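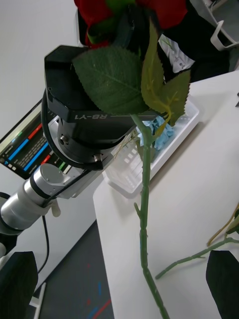 How do you keep a fabric rose from looking tired? Dust it often, keep it out of strong sun, and every so often take the leaves in hand and bend them back the way a growing leaf would sit.

That is the short version, and Akua Quaye gave it to me before I had my coat off. The longer version took most of an afternoon in December, two pots of tea and a walk through the back half of Dravodell, the shop in Prindovdale where she has sold artificial flowers for 21 years. I had gone in with a bunch of my grandmother's old roses in a grocery bag, gray with dust and flattened on one side from a winter under a suitcase, and I was half expecting to be told to throw them out.

"Oh, those are good ones," she said, and tipped them out on the counter.

I should admit that I grew up a little embarrassed by fake flowers. My grandmother kept hers on top of the television, and my cousins and I used to dare each other to sniff them. But spend an hour with someone who loves the things and you start to see how much looking went into them. A decent stem has the small bumps where the thorns would be. It has a short stub partway down, as though somebody had trimmed off a side shoot with a kitchen knife. The leaves have toothed edges, and on the nicer ones the rib down the middle is a paler, yellower green than the rest, just as it is on the bush outside my kitchen window (I went home and checked, in the rain, with a flashlight).

Red is what people ask for. Akua keeps 20 colors in the long drawers along the wall, including a dusty apricot I wanted very badly, and she says red still goes out the door faster than the others. The deep reds are kinder to live with too. A bright red shows every speck, and a deep one holds its shadows between the petals and looks like velvet across a room even when it's plain fabric.

For cleaning, she starts dry. A soft makeup brush, worked from the middle of the bloom outward, will lift most of a year's dust. Then she goes under the flower, where the little green collar meets the petals and the lint likes to gather, and down the stem with a barely damp cloth. Water on the petals is a last resort, and she tests the back of one first, having once turned a white tablecloth pink at her sister's house. My grandmother's roses gave up their dust in a soft little cloud that made us both sneeze.

Shaping comes next, and this was the part I enjoyed most. Ebenezer Fiadzo, who works the other end of the counter and has enormous, patient hands, showed me how to warm a leaf between two palms and then curl it down over a finger. "They come out of the box all pointing up, like they've been told off," he said. He likes one leaf broad and low, one standing up near the flower and one wandering off to the side. He wouldn't have them match for anything.

If you're planning to use a single rose, and I'd urge you to, give it some height and some air. A narrow-necked bottle does very well. Plastic stems are usually longer than you need, so bend the bottom up inside the vase before you reach for the wire cutters, and you'll still have the full length if you change your mind in spring. Ebenezer has a drawer of stems cut too short by hopeful customers, and he splices them onto new ones with green tape for people who ask nicely.

My grandmother's bunch is on the bookcase now, in a brown jug, with the flattened one turned to face the wall. I dust them when I remember. The apricot one is in the hall.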